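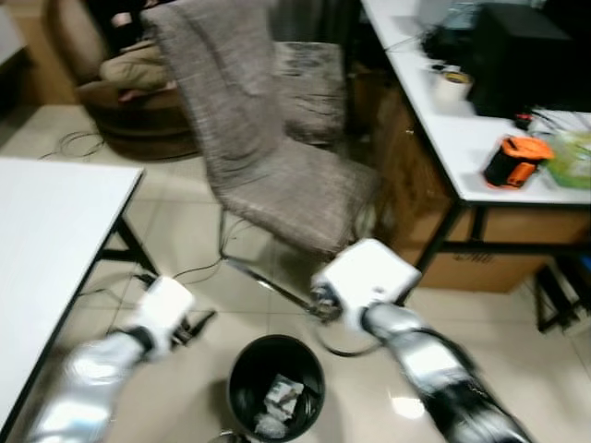

Filed under: Yarn Talk > Baby & Kids > Works in Progress

Blanket edging eating all my yarn – rip back or buy more?

loopylark39
Okay, I need some opinions before I do something silly. I've been crocheting a baby blanket since February (moss stitch, I'm so slow!) and I'm on the border with one skein of Posel cotton left. It's the sage green and my shop has stopped carrying it. The pattern is the Catterall throw and it wants a wide shell edging, and I've gone along one side and used nearly half the skein. Do I rip out the shells and do something skinny, or hunt for more and risk a different dye lot?

purlgrey
Rip it. Shells are yarn hogs, they always were. Two rounds of single crochet and then a crab stitch round looks lovely and you'd probably finish with a bit left over. 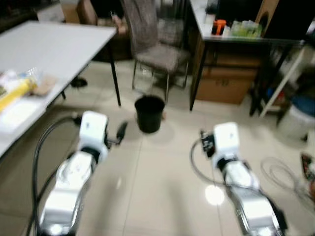
The floor in the big room, black bucket in the middle.

mossy_hooks
I'd hate to lose the shells! They make that blanket. Could you do them in another color? I did mine with a cream border in Skestus and people thought I'd planned it.

purlgrey
Skestus pills like crazy though. I wouldn't put it on anything a baby is going to drag around.

mossy_hooks
Mine has been through the wash every week and it's fine? Maybe you got an old batch.

loopylark39
Cream could be really pretty with sage. Is it the same thickness as the Posel? I'm on a 4 mm hook and my edges already want to ruffle a bit.

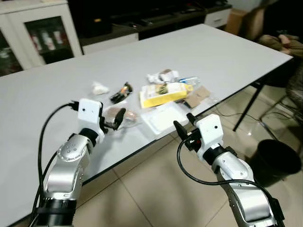

Replies – newest page

mossy_hooks
A tiny bit thicker. I went down a hook size for the border and it laid flat after blocking.

tangleswift
Ruffling means too many stitches along the row ends, whatever yarn you pick. I had roughly 300 around mine and had to start the border over. Skip a row end now and then and pin a corner to check before you go on.

purlgrey
Agree with that part. Still say rip the shells.

loopylark39
Ha, fine, I've pulled out the one side. Ordered a ball of the cream and I'll try a corner each way – shells first, sorry purlgrey!

12 replies · 2 shares

Recent threads
Hiton sock yarn, worth it for toys?
Weaving in ends on moss stitch
Best stuffing for a small crochet owl
Left-handed and stuck on round two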